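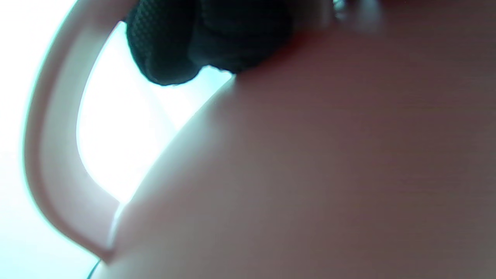 Ticket 328: exposure drift on the wrist camera, gripper 2, Grastby bench
Opened February. Status: open, fix on trial. The wrist camera on gripper 2 has been giving us washed-out views since the bench was turned to face the windows, and I think I've finally got hold of why! The worst of it comes when the fingers are close up on something big and smooth. Take the mauve piece with the pale handle: the body has kept its colour nicely, all the way round to a brownish rose on the right, but the gap inside the handle is plain white and the outside of the loop is melting into the glare. The mesh on the black padded fingertip is still crisp where the light catches it, so I'm not blaming the lens.

What we see in the log
Grasp check passes in the morning, then starts to throw "edge not found" from 11.20 or so. Clears up by itself late in the afternoon. Only gripper 2. Gripper 1 sits on the Corninlow side with its back to the windows and has not thrown it once.

Tried so far

Cleaned the lens and the clear cover. No change. Cover had a greasy thumbprint on it (mine, I suspect) so worth doing anyway.

Swapped the camera lead with the one from gripper 1. No change, fault stayed on gripper 2. Swapped back.

Reseated the camera in its bracket. The lower screw was loose by a good half turn, which was exciting for ten minutes, but the error came back at the next run. Screw now has a dab of thread lock on it.

Turned off auto exposure and fixed the shutter at 1/200. Big improvement! The handle test went from failing nearly every try to failing now and then. Downside is that everything in the shade of the fingers goes very dark, and the left and right finger pads become hard to tell apart.

Moved the metering area. This is the one I'm pleased about. Wolde (our control software, for anyone reading from the other site) meters the whole view by default. I've set it to meter the middle strip only and put auto exposure back on. On a big flat-coloured object it settles quickly and stops hunting. It can still be fooled by a bright gap right in the middle, so it isn't the whole answer.

Update, 14.05
Ran the full set of 39 grasps with the middle strip metering and the blind halfway down. Two "edge not found", both on handled things with the windows directly behind. Same set with the blind up gave eleven. I did a little dance.

Update, 16.40
Looked at the finger pads while I was there. Covers are snug, no fraying, stitching good. I had wondered whether a sagging cover was creeping into the top of the view and upsetting the edge finder, so I masked off the top part in Wolde and ran the handled objects again. Made no difference at all, mask removed. Please don't put it back on, it hides the contact point and the slip check needs that.

Reply from Skundus support, pasted in
"Metering strip is a supported setting and will survive a restart, but not a firmware update. Save the profile to the gripper as well as to the bench computer. If you want to keep the blind open, try lowering the upper exposure limit before fixing the shutter."

Done, profile saved in both places as grastby_g2_window.

Still to do
Try the lower exposure limit with the blind fully up.
Repeat the handled set at midday, as that's when it was worst.
Ask whether the bench can go back round the other way. It would cost us the cable run we've just tidied, so I'd love the settings to do it.
Copy the profile to gripper 1 if it ever moves to this side.

Leaving the ticket open until the midday run is in. If you use gripper 2 before then, blind halfway down please, and note the time of any error on this ticket.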